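## 5. Recording a drawer episode

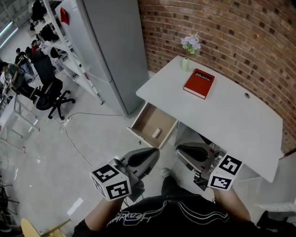
*Figure 5. Both grippers at the open desk drawer, marker cubes attached.*

1. Stand facing the desk with one gripper in each hand.
2. Start the recording and hold still until the Onton counter moves.
3. Open the drawer at normal speed, pause, then close it.
4. Stop the recording. Label the episode `drawer` and save.

**Note:** Vary the start position of your hands between episodes. Leave the vase and book where they are for the whole set – a full set is 17 episodes.

**Caution:** Do not cover the marker faces with your fingers or sleeves. Episodes with lost tracking are rejected at upload.

Send label corrections to Ovidiu Grecu.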